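3.2 Flower color and the missing white class

We had settled on the Skanel line of garden peas for the main crosses well before we understood how much trouble it would give us. It is a sturdy, cheerful plant, it sets seed early, and its purple flowers can be scored from across the greenhouse. The Resbridge line, which carries white flowers and a shorter stem, seemed a natural partner. All the plants in the first generation came up purple, as anyone who has sat through a high school biology class would expect, and we let them self-pollinate in April under fine mesh so that no bee could spoil the count.

The second generation gave us 1106 seedlings that lived long enough to flower. With one gene and simple dominance, a quarter of them should have been white. We found far fewer than that, and the shortfall was the same on every bench, so we could not blame a cold corner or a bad tray of soil. We went back over the seed packets, the planting maps and the scoring sheets, and then we went over them again, with a good deal of coffee, before we were willing to say in print that the white class was truly short.

There are two explanations that a patient reader will already have in mind. The first is that the white allele sits close to a second, harmful allele on the same chromosome, so that many of the seeds with two copies of white also carry two copies of the harmful one and die before they flower. The second is that pollen carrying the white allele simply does less well on its way down the style. Both would thin out the white class, but they leave different marks behind. A harmful linked allele ought to show up as shriveled seeds or empty places in the pod, while weak pollen would leave the pods nice and full and shift the share of carriers among the purple plants as well.

Figure 2.

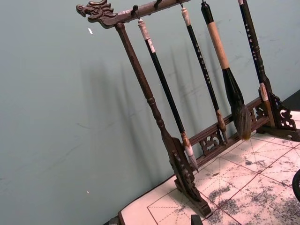 Stojanovska, reading an early draft of this section, objected that full pods alone would not settle the matter, and that we ought to cross the first-generation plants back to Resbridge in both directions before leaning on either story. It was a fair point, and we are grateful for it. If pollen is to blame, the white class should be short only when the hybrid serves as the father. If the seeds themselves are dying, it should be short whichever way the cross is made.

So we did the backcrosses, and we are glad we did. With the hybrid as the mother, purple and white came out very nearly even. With the hybrid as the father, white plants were again scarce, and the pods were as plump as any in the house. We opened 98 of them by hand, laid the seeds out in rows, and saw no more gaps than we see in the pure Skanel plants. Taken together this speaks quite strongly for a difference in pollen, though we would not rule out a small loss of seeds on top of it.

One loose end is the stem. Short plants were also fewer than they should have been, but only among the white-flowered families, and this makes us think that the stem gene may lie somewhere on the same chromosome as whatever is slowing the pollen down. We have started a new set of crosses with the Drarneck line, which has white flowers on a tall stem, in the hope of pulling these traits apart. Those plants were still in the seedling trays when this section was written, and we have left them out of the counts.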